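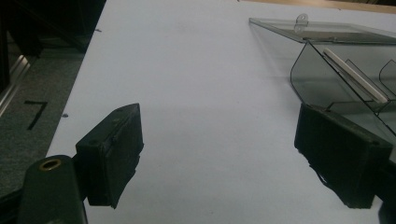 Open afternoon at Mirkari draws a crowd to Clekthorpe

If you were anywhere near the old dye works in Clekthorpe one afternoon in September and wondered why there was a queue of pushchairs, bicycles and grandparents along the wall, the answer is robots. Mirkari opened its workshop to the neighbours for the first time, and what a cheerful few hours it was.

The firm has been in the building for two years and works on teaching machines to handle small household objects: picking them up, putting them away, opening and closing things. Most of us walk past every day and see nothing but frosted windows. So there was a good deal of curiosity in the room when Annick Lefèvre, who runs the workshop, switched on the lights over the benches and told everyone to come closer.

The star of the day was a hand-held gripper. You hold it, the two black fingers open and close in front of you, and a camera records what you do so that a robot can learn from it later. It is simpler to use than it sounds. The fingers have plainly seen a lot of work, with scuffed faces and ragged bottom edges, and Younes Sqalli, who led the demonstrations, was quite proud of that. "We go through a lot of pads," he told the first group. "If they look new, we haven't been busy."

The task was set out on a white table, with a see-through smoky-grey box standing on it, its hinged lid up and a long pale bar lying inside. Visitors were asked to reach in with the gripper, take hold of the bar, bring it out and lay it down on the table, then put it back and shut the lid. Groups of 12 went in at a time, and each turn lasted a couple of minutes.

Getting the bar out was the easy bit! Putting it back was where the groans started. With your own fingers you would turn it a little without thinking, but with two flat pads you have to bring your whole arm round, and the lid is always there waiting to be knocked. Several grown-ups had to be gently moved along after asking for one more try. The children, it must be said, were far better at it than the rest of us, and a girl of eight from Jindine Road did it so neatly that Younes asked her to show the next group how to hold her elbow.

After that everybody moved through to the back, where a robot arm had a go at the same job. It was slower than I expected and much more careful. It paused over the box, came down, stopped, thought again (or so it seemed) and lifted the bar out to a huge round of applause. On the second run it dropped the bar halfway and got an even bigger one. Vasco Peixoto, who looks after the software, took it in good spirits and then spent a quarter of an hour answering questions about why it had let go. The short version is that it had closed its fingers too near one end.

The questions were one of the best parts of the afternoon. Could it load a dishwasher? Not yet. Does it know what a box is? Not in the way you do. How many goes does it need before it gets the hang of something? Far more than a person, said Vasco, and that is why they are so keen on having many different people do the same job in their own way. Left-handers were especially welcome. One gentleman wanted to know whether it could be taught to prune roses, and was told to come back in a few years with his own secateurs.

Florêncio Sampaio brought 16 pupils from the Amaral design club, who had been building cardboard grippers of their own and carried them in under their coats to compare. One, worked by string and a bulldog clip, managed to pick up a biscuit from the tea table without breaking it, and was passed round the engineers with real interest. The club has been invited back to try it on the workshop benches.

Tea was laid on by the bakery next door and ran out well before four o'clock. By closing time almost 15 people had put their names down to come in for longer practice sessions over the autumn. These last an hour, no experience is needed, and you will be shown how everything works when you arrive. Anyone under sixteen should bring an adult.

Lourenço Bastos, who started the firm and spent most of the day at the door shaking hands, said he had been nervous that people would come in, look round politely and leave. "They stayed and argued about the best way to shut a lid," he said. "I could not have asked for more."

A second open afternoon is planned for the spring, with more benches in use and, by popular demand, a good deal more cake. Details will go up on the board outside the works and in the library. Entry will be free again, but please wear flat shoes and leave dogs at home.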